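Checking the arm cable before a sliding door run

The Stamura arm is set up the same way for every door task, but glass doors need one extra step. Clear glass gives the head camera very little to hold on to, and a cable that hangs too low can catch on the threshold track while the base is moving.

Before you start, put the controller in Hold and wait for the status light to go steady. Do not move the joints by hand while the motors are live.

1. Park the base square to the track, with the arm on the side of the opening panel.

2. Follow the cable from the motor housing down past the bracket. It should hang in one open curve, with no twist at either end. If it is tight, undo the clip by 2 turns, feed in slack and do it up again.

3. Run the wrist through its full travel at low speed. Stop if the loop touches the joint block.

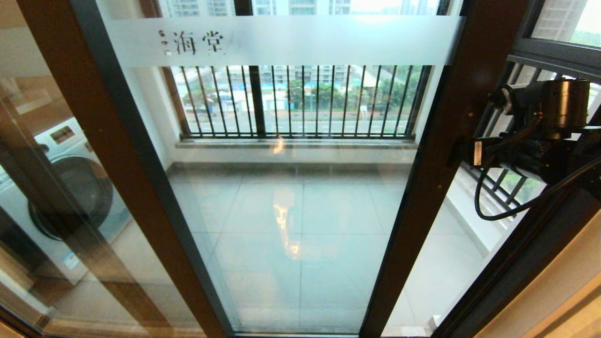 Arm to the right of the glass, cable loop hanging free. The printed band across the panel is used as the height mark in step 4.

4. In the door menu, choose Glass, then Set mark. Pick a printed band or sticker on the panel. Do not pick a reflection -- lamps and appliances show up clearly in the glass and will shift as the base moves.

5. Set the stand-off to 143 mm and save.

6. Repeat the approach three times without touching the door. If the log shows error 409, the mark has been lost. Go back to step 4 and choose one with stronger contrast.

Floor tiles with a high shine can also upset the depth reading. Lionel Gaillard's notes for the Clindport flat suggest switching off the ceiling light first, and this cleared most of the false stops there.

Check the cable clip again at the end of the day.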